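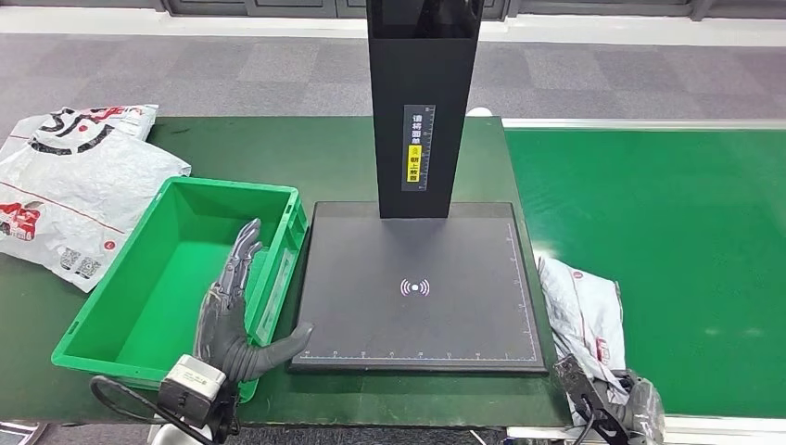

Niltow Returns Depot — Packing Bench Inspection
Date: March 26, 2022
Area: Line 11, benches and aisle

Fire extinguisher access: PASS. Tag current, pin seated.

Aisle width: FAIL. Two pallets from Frade stored past the yellow line. Move before next shift.

Power cords: PASS with comment. Cord cover lifting at one end — tape is not a permanent repair.

Anti-fatigue mats: FAIL. Curled corner at bench 19, trip hazard. Replacement ordered from Heltari.

Lighting: PASS. Lowest reading 206 lux at floor level in the aisle.

Box cutters: PASS. All self-retracting.

Bench load plates: not checked. Plate missing on one bench.

First aid kit: PASS with comment. Eyewash expires in March, reorder.

Open items: 3. Recheck after pallets are cleared.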